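Bisteo – le bras d'office pour cuisines collectives et offices d'étage

Accueil > Équipements > Aide à la manutention > Bisteo

Réf. au catalogue : Bisteo, version sur colonne
Disponibilité : sur commande, étude d'implantation comprise
Fiche mise à jour : septembre 2023

Il y a des gestes dont on ne parle presque jamais quand on visite une cuisine collective. On regarde les fours, on admire la plonge, on demande combien de couverts, et puis on passe devant les placards sans s'arrêter. Pourtant, demandez à celles et ceux qui ouvrent l'office le matin ce qui les fatigue le plus, et vous entendrez souvent parler de portes, de tiroirs, de piles à sortir du bas et à remonter en haut, le tout répété jusqu'au soir. C'est en écoutant ces conversations (et en prenant beaucoup de cafés debout, entre deux services) que nous avons dessiné Bisteo.

Bisteo est un bras d'assistance monté sur colonne, terminé par une pince, qui ouvre et referme les rangements, sort ce qu'on lui demande et le dépose sur le plan de travail. Il ne cuisine pas, il ne dresse pas d'assiettes et il n'a pas d'avis sur l'assaisonnement ! Il s'occupe du placard, et il le fait à son rythme, qui est volontairement tranquille, parce qu'une équipe en plein coup de feu supporte mal une machine pressée.

Ce que cela change pour l'équipe

Nous préférons le dire tout de suite, car la question arrive à chaque premier rendez-vous : Bisteo n'est pas prévu pour prendre une place au planning. Il faut toujours quelqu'un dans l'office, quelqu'un qui sait que le bac du haut ne sert que le vendredi et que la vaisselle des goûters se range à part. Ce qui bouge, c'est la répartition de la journée. La mise en place commence avec les contenants déjà sortis, les allers-retours accroupis se font plus rares, et la personne qui tenait ce poste passe davantage de temps en salle ou en préparation.

Chez Farouk, traiteur d'entreprise et l'un de nos premiers clients, l'arrivée du bras en juillet a d'abord suscité une certaine méfiance, et c'était bien normal. Les premiers jours, tout le monde ouvrait les tiroirs à la main avant lui, par habitude autant que par amour-propre. Puis l'équipe a décidé elle-même des rangements qu'elle lui confiait et de ceux qu'elle gardait – les couteaux, notamment, sont restés du côté des humains. Cette façon de faire nous a tellement plu que nous la proposons maintenant à tous les sites.

Le poste évolue aussi sur un autre point : il y a désormais un référent à former. Nous conseillons d'en prévoir 2 par site, pour que les congés ne posent pas de souci. La formation dure 3 jours, sur place, avec vos meubles et votre vaisselle. Aucune connaissance technique n'est demandée ; il faut surtout bien connaître l'office et aimer expliquer les choses aux collègues.

Préparation avant livraison

Chaque installation est répétée en simulation dans notre atelier de Multcombe. Vous nous envoyez vos plans, nos techniciens modélisent la pièce, et la pince s'exerce devant les meubles virtuels bien avant que la colonne ne soit chargée dans le camion. Cela nous permet de repérer les portes qui se gênent et les coins trop étroits, et de vous proposer un autre emplacement pendant qu'il est encore temps de déplacer une prise.

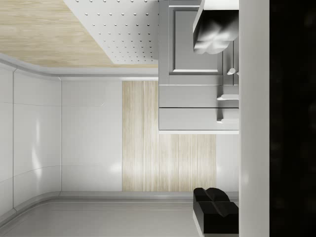 Comptez 15 jours entre la réception de vos plans et le compte rendu d'étude, que nous relisons toujours avec vous, au téléphone ou autour d'une table. C'est un moment que nous aimons bien. Les agents qui utilisent l'office tous les jours y sont les bienvenus, et ce sont souvent eux qui remarquent ce qui manque : un chariot garé toujours au même endroit, un torchon suspendu, une porte que l'on bloque avec le pied.

Meubles et poignées

Bisteo travaille avec des portes battantes et des tiroirs, à boutons ou à poignées barres. Les meubles à ouverture par pression demandent une étude particulière. Nous n'équipons pas les armoires fermant à clé.

Ce qui est compris

Le bras, sa colonne et sa pince
L'étude d'implantation et la répétition en simulation
La pose et les réglages sur site
La formation des référents
Une garantie de 2 ans, pièces et déplacement

En option

Le socle mobile Vindport, pour les équipes qui partagent un même bras entre plusieurs offices
Une journée de rappel pour les nouveaux arrivants

Entretien

La pince se nettoie avec un chiffon humide et le produit doux que nous fournissons, en fin de service et bras à l'arrêt. Évitez le jet, même de loin, même un jour de grand ménage.

Demander une étude

Le prix dépend de la pièce et du nombre de meubles, et nous l'établissons sur devis. Envoyez-nous un plan, même dessiné à la main, avec quelques mots sur l'organisation de vos journées : qui ouvre, qui ferme, et quels placards tout le monde redoute. L'atelier de Multcombe se visite sur rendez-vous, et vous pouvez y venir avec toute votre équipe.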